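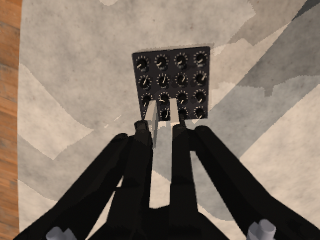 Category: Manipulation > Simulation > Good practice
Last updated: November

Knob panel task: what should the written rules say?

plako_bench
Hello all. I am writing the rules for our knob panel task in simulation, and I would like your opinion before I send them to the rest of the group. The panel has sixteen knobs in a four by four grid, and the arm works with a two finger gripper. Until now each person ran the task in their own way, and when we compared the results in the spring we could not compare anything. One colleague counted a success when the pointer moved. Another counted only when the pointer stopped within five degrees of the target.

My draft so far:

1. Knobs are named by row and column, seen from the wrist camera, starting at the upper left. R1C1 to R4C4.
2. The start angle of every knob is written in the log before the episode begins.
3. An episode is a success if the target knob is inside the tolerance and no other knob has moved.
4. The panel is rotated a little at random on the surface for each episode.
5. 200 episodes per policy, with the seeds published.

Please tell me what is missing.

samonte_k
Good list. My problem is with rule 1. If you rotate the panel at random and you name the knobs from the wrist camera, then with a big enough rotation the upper left knob is a different knob. Name them from the panel itself. Give the panel its own frame in the scene file and never speak about the camera again.

plako_bench
You are right for large rotations. We only turn it a small amount, so the upper left stays the upper left. But I agree it is weak as a rule, because some person will increase the range later and not read the rule again. I will change it to the panel frame.

Ubaldo Lombardi
I would not use the printed labels for naming either, in case you think about it. In our renders the text under the dials is too small to read at camera resolution. One of our students wrote instructions like "turn the knob with the label so and so" and of course the policy could not use the label, it learned the position. Then we reported that it reads labels. We had to correct this in the second version of the report, and it was not a nice afternoon.

If the label is not readable in the image which the policy receives, the instruction should not depend on it. I would put this as a rule.

plako_bench
Thank you, I have the same situation with my labels. Added as rule 6.

grip_and_go
Rule 3 is too strict in my opinion. On a dense panel you will always touch a neighbor a little. In the bottom rows the fingers cover half of what you want to look at, and the outer links are wide. If you fail each episode where a neighbor moves by half a degree, you measure the friction parameter of the simulator and not the policy.

samonte_k
I disagree with this completely. On a real control panel the neighbor knob is maybe the one which must not be touched. A policy that turns R3C2 well and also pushes R3C3 is not a good policy. Keep the rule strict.

grip_and_go
Then say what "moved" means. Zero is not a number you can use in a physics engine. The joint drifts also when the arm is parked at home.

samonte_k
OK, this is fair. Measure the drift with the arm parked, take the maximum, and put the threshold above it. But publish the number and keep it the same for everybody.

plako_bench
I tested the drift this morning with the arm at home position for 156 episodes. The largest drift was well under one degree. I propose a threshold of one degree for the neighbors and five degrees for the target. And I will report two numbers: success with the neighbor rule and success without it. Is this acceptable for both of you?

grip_and_go
Acceptable. Please put the strict number second, people read only the first one.

samonte_k
Please put the strict number first, for the same reason.

Caltcombe_sim
May I add something about the view. Our checklist at Caltcombe has a line for occlusion: before the run, save one image at the pre-grasp pose and note which knobs have their pointer hidden. With a wrist camera, R4C1 is nearly always behind the left finger in our setup. If the pointer is not visible, the policy has to remember it or guess it, and that is another task. We split the results in "pointer visible" and "pointer hidden at pre-grasp". The first group was 125 episodes and the second was 84 in our last run, and the difference in success was large enough that one average number would be misleading.

plako_bench
This is very useful, my first column in the bottom row has the same trouble. How do you decide "hidden"? By eye?

Caltcombe_sim
With the segmentation mask from the renderer. If less than half of the pointer line's pixels are in view, it is hidden. By eye we did it in the beginning, and two people did not agree often enough.

Ubaldo Lombardi
One question about the surface and floor. Do you randomize the textures? A stone-like pattern with hard pale patches can be hard for some detectors, because the patches next to the panel edge compete with the tick marks. I would fix a list of textures for the test and keep it apart from the training list. In the Cumelel scenes we mixed the two lists by mistake and the numbers looked beautiful for one month.

plako_bench
We randomize, but from one list for everything. So I have the same mistake, I think. I will separate them and run again.

grip_and_go
Also write down the direction of rotation. Clockwise as seen from where? We lost a week with this.

plako_bench
Clockwise as seen from above the panel, looking at the face. Added. The second draft has now nine rules, I will post it here when the texture runs are finished. If somebody has an opinion on the time limit per episode, I have none yet.

samonte_k
Count simulation steps, not seconds. My machine and yours are not the same.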